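Archive > Cendinska players list > December 2024
3 min read | 2 comments | 4 shares

Re: Co-op save trouble after the Cendinska patch 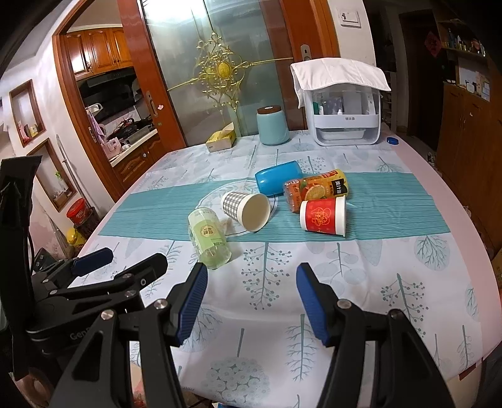
Hi Gergely and everyone,

Sorry for the slow reply, I've been back at the harbour levels every night this week and my email has suffered for it!

Gergely Rácz wrote:
> Has anyone else lost their co-op progress since the patch?
> Candela and I were up to the lighthouse, with 872 shells
> between us, and now the game puts us back at the ferry.
> Solo saves look fine. Is it worth starting over?

Please don't start over just yet. Amparo and I had the same thing in June, after the first big patch, and our shells were still there - the game had just made a fresh co-op slot and loaded that one by default. Go to the main menu, choose Continue Together, then hold the left shoulder button until the older slots come up (it takes a while on the handheld version, so be patient with it). Ours was at the very bottom. Whoever hosted the first session has to be the one to load it.

If you do end up replaying the ferry, the shortcut behind the chandler's shop opens at 900 shells now. It used to be 2000, and I never once got there, so I'm rather chuffed about that change. The music in the tunnel is lovely too - my favourite in the whole game.

Begoñe, are you still keen for a four-player night? I can host.

Cheers,
Gonzalo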